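Upgrading the solver box, notes mostly for me

Wednesday, May 24, 2023

Right. Quick one before I forget what I did, as last time I wrote nothing down and lost a whole weekend to it.

Moved Kos over to the new build of Elley (the sparse solver, not the plotting thing with nearly the same name). Old version had been sitting there since the machine was set up. Worked fine. Then I wanted the out-of-core option for the bigger meshes and of course that's only in the new one.

First problem, linking. It wants 64 bit integers everywhere now and my BLAS was built with the ordinary kind. No error, no warning, compiles happily, then falls over on the first factorisation with a complaint about a negative array size. Rebuilt BLAS with the long integer flag. Then rebuilt everything that used BLAS. Then found the one thing I'd missed, Tratside, which had quietly kept its own copy of the old library in a folder called misc. My folder. My fault.

Second problem, ordering. The default reordering has changed and on my matrices it's worse. Fill-in way up on the long thin meshes. You can put it back with one line in the control file, but the name of the setting has changed as well and the manual still gives the old one. Araceli Zamudio wrote to me with the right name after I moaned on the mailing list. Thank you Araceli. It's order_method, with the underscore, lower case, and it ignores you silently if you get it wrong.

Timings, for what they're worth. Same test matrix, same 40 threads. Old build 1905 seconds, new build with the old ordering 1705. Not nothing! But I'd hoped for more and the memory is about the same.
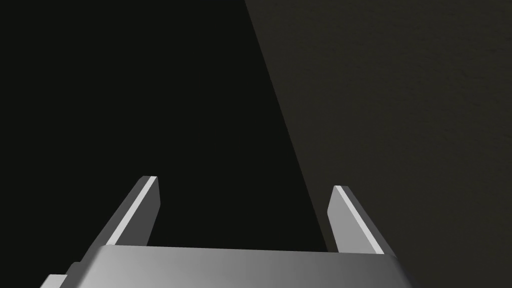

Third problem, and this one I haven't sorted. Iterative refinement stops after 500 steps whatever limit I give it. Residual's still going down when it quits, slowly, so I don't think it's stuck. Could be a hard limit somewhere in the source. Had a grep through, found nothing obvious, got hungry.

Workaround for now is to scale the rows first and use the direct solve only. Fine for the small cases. The Brurkedell problem is horribly scaled though (stiff bits next to very soft bits) and I'd realy like refinement back for that.

Also, clear out the scratch directory after a failed run. It dosen't tidy up after itself and I filled the disk twice in April before I worked out where the space had gone.

Still to do: run the complex-valued tests, put the build script somewhere sensible, delete misc. If anybody knows where that step limit lives, comments are open.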